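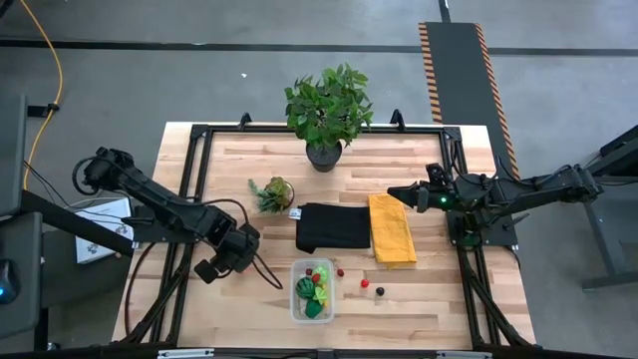 Grekness Butcher-Block Top

Matulier / Tables and Tops / Solid Wood

Item 2055
$1,110.00
Ships by freight in the continental US. Curbside delivery included.

Overview

The Grekness is a solid wood top for kitchens, workrooms, potting benches and dining tables. It is glued up from full-thickness hardwood strips and finished with oil on all faces, including the underside. You can set it on your own cabinets or legs, or order it with the Retadstead base.

Color varies from strip to strip. Expect tan and cream with some reddish-brown mixed in, and a few small knots. We don't sort the strips by shade before gluing, so two tops ordered together will be close but will not match. If you are joining two pieces end to end, lay them out on the floor first and swap them around until you like the seam.

The wood darkens over the first year, faster in direct sun. Anything left in one place for months will leave a lighter patch. Most of it evens out once the object is moved.

Specifications

Item number: 2055
Construction: edge-grain, solid hardwood strips, face to bottom
Strip direction: lengthwise
Thickness: 1 1/2 in
Depths: 24 in, 30 in, 36 in
Lengths: 4 ft, 6 ft, 8 ft
Edges: eased on all four sides
Corners: square
Finish: Theodorakopoulos Hard Oil, clear, two coats
Glue: water-resistant wood glue
Rated load on Retadstead base, evenly spread: 2000 lb

The price at the top of the page is for the 6 ft by 36 in size. Other sizes are priced in the cart.

What comes in the crate

One top, wrapped
One 8 oz can of Theodorakopoulos Hard Oil
One abrasive pad
Mounting hardware for a wood or steel base (slotted brackets, screws, washers)
Printed care sheet

Legs and base are sold separately.

Before you install

Leave the top in the room where it will be used for at least three days. Take off the plastic, lay the top flat on three or four scrap strips so air can reach both sides, and keep it away from heat registers. A top that is leaned against a wall during this time can take a bow, and it is slow to come back out.

Check the top for shipping damage while it is resting. Once it has been cut, drilled or fastened we can't take it back.

Mounting

Solid wood moves across its width as the humidity changes. A 36 in top can grow or shrink by 1/4 in between summer and winter — more in a house with no air conditioning. The brackets in the hardware bag have slots for this. Put the screws in the middle of the slots and snug them down so the bracket still slides under firm hand pressure.

Do not glue the top to a base. Do not run screws through tight holes in cabinet rails. If your cabinets have fixed corner blocks, drill the holes out oversize and use the washers.

Pilot holes are needed everywhere. For the #10 screws supplied, use a 1/8 in bit and put tape on it at 1 in so you don't come through the face.

Clamp-on accessories such as vises, lamps and grinders are fine on any edge. Put a scrap of leather or cork under the jaw.

Cutting to size

The top can be cut with a circular saw and a sharp 40-tooth blade. Cut with the good face down and tape the line. Sand the cut edge to 150 grit, ease the corner by hand, and put on three coats of oil, waiting overnight between coats. End grain drinks a lot more oil than the face does. Keep going until it stops soaking in.

For sink cutouts, seal the inside edge of the opening the same day you cut it. We recommend a drop-in sink with a rim. Undermount sinks leave end grain exposed to standing water and are not covered by the warranty.

Leave at least 1/2 in between the top and a range.

Care

Wipe up spills when they happen. Clean with a damp cloth and a little dish soap, then dry. Use a trivet under hot pans and a cutting board for knives. The oil finish will take some knife marks without trouble, but they collect dirt.

Oil the top once a month for the first three months, then twice a year. October is a good time for one of the two, ahead of the heating season. Wipe on a thin coat, wait twenty minutes, and wipe off everything that hasn't soaked in. Oil left on the surface gets sticky.

Spread oily rags flat outdoors to dry before throwing them away. Wadded rags can heat up and catch fire on their own.

Black stains come from water and iron together, usually a wet can or cast iron pan. Light sanding takes out most of them. Sand the whole strip rather than just the spot, and re-oil.

Shipping and returns

Tops in stock leave our warehouse within five business days. Custom lengths take four to six weeks. The carrier will call to set a delivery window, and the driver is not required to bring the crate past the curb. A 6 ft top takes two people to carry, and the 8 ft takes three if there are stairs.

Unused tops can be returned within 30 days in the original crate. The buyer pays return freight. Custom lengths are final sale.

Warranty

Five years against glue joint failure and splits longer than 3 in, for indoor residential use. Small checks at the ends and seasonal movement are normal in solid wood and are not defects.

Related items

Retadstead base, steel, 28 in or 34 in high
Theodorakopoulos Hard Oil, quart
Matulier slotted bracket kit, set of 10

Prices and sizes updated February 16, 2024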